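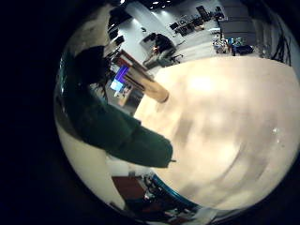
Viorica Bucur came back to the office on Sunday, January 5, 2025, to finish the table. She had promised it to the Zamfir people for Monday, and the top still had smudges on it.

Virgil Neagu was at his desk with his back half to her. He had been on the Plodo accounts since lunch.

"Is the peg in?" he asked.

"It's the wrong peg."

"Wrong how?"

"Too thick. I ordered 22 of them and they're all too thick."

He kept typing. She rolled the peg between her palms and thought about sandpaper. There was some in the car, under the blankets.

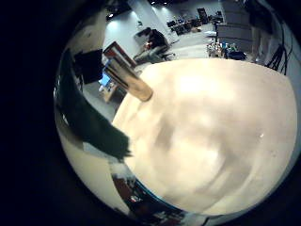
"My father would have shaved it down with a kitchen knife," she said.

"Your father's tables fell over."

"One table. In September, in Tastindale, on a slope."

Virgil saved his file and turned his chair around. He held out his hand for the peg and looked at the end of it.

"Get the sandpaper," he said. "I'll put the coffee on."

She took her keys and went down to the car.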